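Trestville Community Church
Minutes of the Church Council meeting, 19th August 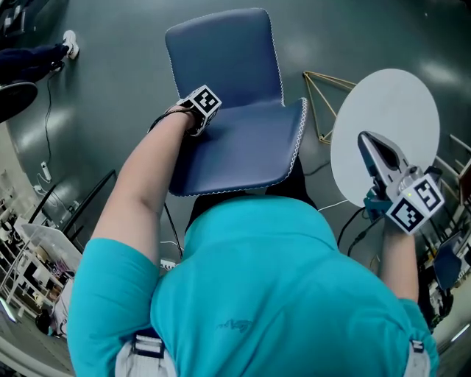
Present: Rosalía Moya (chair), Toshiko Oshima (clerk), eight other council members. The pastor sent apologies.

The meeting opened with prayer at 7:04 p.m. Minutes of the previous meeting were approved with one correction: under Building, "north door" should read "north stair door."

1. Matters arising
The letter to the Maruyama family thanking them for the piano has been sent. The question of where to store the old hymnals was carried over again.

2. Use of the fellowship hall by outside groups
The chair presented the draft policy sent out before the meeting. The current arrangement dates from before the hall was rewired and does not mention insurance. Main points of the draft:

Groups book through the church office at least 10 days ahead.
The fee is $33 an evening, waived for funerals and for groups run by members.
Each group names one adult who signs for the key.
No alcohol, and no amplified music after 9 p.m.

One member asked whether the Heva language class would have to pay. The class is led by a member, so it would not. Another member felt the fee was too low given last winter's heating bills. The chair said the figure could be looked at again in February, when the budget is set. Toshiko Oshima asked that the wording on keys be made stronger, as two are still missing from the spring.

Moved and seconded to adopt the policy with the change on keys. Carried, one against.

3. Worship schedule
The second Sunday service will move from 11:15 to 11:00 starting next month. The choir has agreed. Sunday school teachers asked for a bell or other signal at the end of the first service, and the clerk will speak to the ushers.

The pastor's note on the fall sermon series (the Letter of James) was read. Study guides will be ordered for the small groups. There was some discussion of large print copies - the office will ask each group leader how many they need.

4. Food pantry
Donations were lower over the summer, as in other years. The council agreed to release $300 from the outreach fund for canned goods and diapers. Clustier has offered the use of a van for pickups through the end of the year. The clerk will confirm who is covered to drive it before any date is set.

5. Building
The leak over the nursery has been patched. A second quote for the gutters has not come in and the council did not want to decide on one quote only. Held to next meeting.

The sign at the parking lot entrance still shows the old service times. It will be repainted when item 3 takes effect.

6. Other business
A member asked that the prayer list in the bulletin be reviewed, as some names have been on it for over a year. The office will contact the families before taking any name off.

Rosalía Moya will be away for the next meeting and Toshiko Oshima will chair. A substitute is needed to take minutes.

The meeting closed with the Lord's Prayer at 8:33 p.m.

Minutes taken by Toshiko Oshima, clerk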